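Home | News | Community | Schools | Events | Contact

Filed under: Around Town, Buildings & Homes

Dundbridge bathhouse to open its doors again in July

6/28/18

Swimmers, walkers and anybody who has ever had to hop from foot to foot behind the boat shed, take heart! The old bathhouse on the Dundbridge lakefront is coming back into use in July, after 14 years with a chain across the door.

The building went up when the lake was the place to be on a hot evening, and plenty of people in town learned to swim within sight of its green roof. It closed after a pipe burst one winter and flooded the changing rooms. Plans to fix it came and went. This time the money was found, the plumbers turned up, and the work is very nearly finished.

Anel Masilela, the architect in charge, grew up two streets away and can hardly hide her delight.

"I used to run down here with a towel around my neck," she said, standing in the entry hall with plaster dust on her boots. "The windows were always steamed up and somebody was always yelling. I want the yelling back."

She has kept as much of the old place as she could. The long benches in the changing rooms have been sanded and oiled. The brass coat hooks were taken down, cleaned and put back in their old order, numbers and all, and the ticket window still has its sliding shutter, which now slides. Upstairs, where the towels used to be dried, there is a bright room with a view clear across the water to Lallotham. It will be open to clubs in the evenings, and the rowing club has already asked for the key.

The best surprise came from behind a false wall in the entry hall. Builders from Chiriac pulled off a sheet of board and found a band of hand-painted tiles with herons, reeds and one rather cross-looking pike. Over 700 of them were still in good shape. The missing ones were made new by Csenge Major, whose pottery on Semerer Lane has been running its kiln late into the night all spring.

"The blue was the hard part," said Major. "I mixed it again and again, and it kept coming out too gray. Then one morning I opened the kiln and there it was, and I shouted so loud the dog left the building."

Her tiles have a tiny wave pressed into one corner, so sharp-eyed visitors can hunt for them.
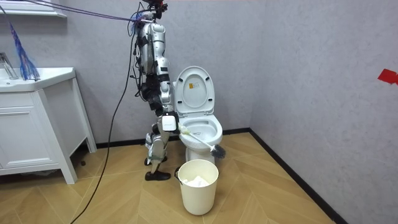 The plumbing is all new, and so are the drains, which were the cause of so much grief the first time. Hot showers will run on a push button. There are three family changing rooms, wide enough for a stroller or a wheelchair, and a ramp down to the beach that follows the line of the old boat slip. Lockers take a quarter and give it back.

Entry to the building will be free all summer. Towels can be rented at the ticket window, and the snack counter will sell lemonade, hot dogs and, by popular demand, the cinnamon twists that older residents still talk about. Masilela tracked down the recipe herself and has been testing it on the builders, who have not complained.

Anyone with old photographs of the bathhouse is invited to drop off copies at the library front desk. The best will be hung on the stairs in time for the first swim.

This site uses cookies to remember your settings. By continuing to browse you agree to our use of cookies. OK | Read more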